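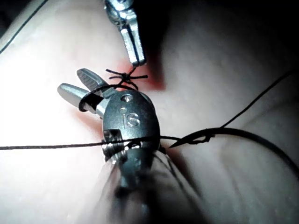
How many throws does a knot need on a silicone suture pad?

Three for braided thread, as a rule: one double throw and two singles, each laid in the opposite direction to the one before. Monofilament gets more, and I stop at 6.

I have been keeping notes on practice pads since December, mostly to settle which habits wear them out. The two I use most are a Dranbridge and an older Zernari. The Dranbridge is softer on top and has raised contours. The Zernari is flat and stiff, with a mesh layer that holds a stitch well and makes the needle harder to turn.

Knots on a contoured pad behave differently from knots on a flat one. On a slope, the first throw tends to slide toward the low side when the second is pulled down. Pulling both ends level with the surface, at right angles to the line of the stitch, fixes most of this. Pulling upward lifts the pad and loosens the first throw. If the surface puckers, the knot is too tight. I want the edges touching and no ridge.

Black thread is the sensible choice on a pale pad. Loops and crossings are easy to check, and a granny knot shows up before it is buried under the next throw. I tried undyed thread for one session and went back.

Ends: I cut braided thread short, at 3 mm. Shorter than that and the last throw can work open when the pad is flexed. Longer ends get caught in the next stitch. With monofilament I leave 8 mm, as it is springy and wants to unwind.

Needle entry should be square to the surface at that point, and on a curved pad the surface is rarely level with the bench. Most of my torn holes come from ignoring this. The needle goes in at a shallow angle, takes a thin bite of the top layer, and the thread cuts through it like a cheese wire. Once a hole has torn, I move at least a needle's width away. Restitching the same spot tells me nothing useful about tension.

Storage is simple. Brush off the thread clippings, wipe with mild soap and water, dry, dust lightly with cornstarch. Keep pads flat. I left the Zernari bent in a drawer at Wokerley and it has had a curl along one side ever since.

The running total on the Dranbridge is 305 knots, with two tears near the edge. I plan to turn it end for end and start on the unused side with a finer needle.

Posted 16 February 2019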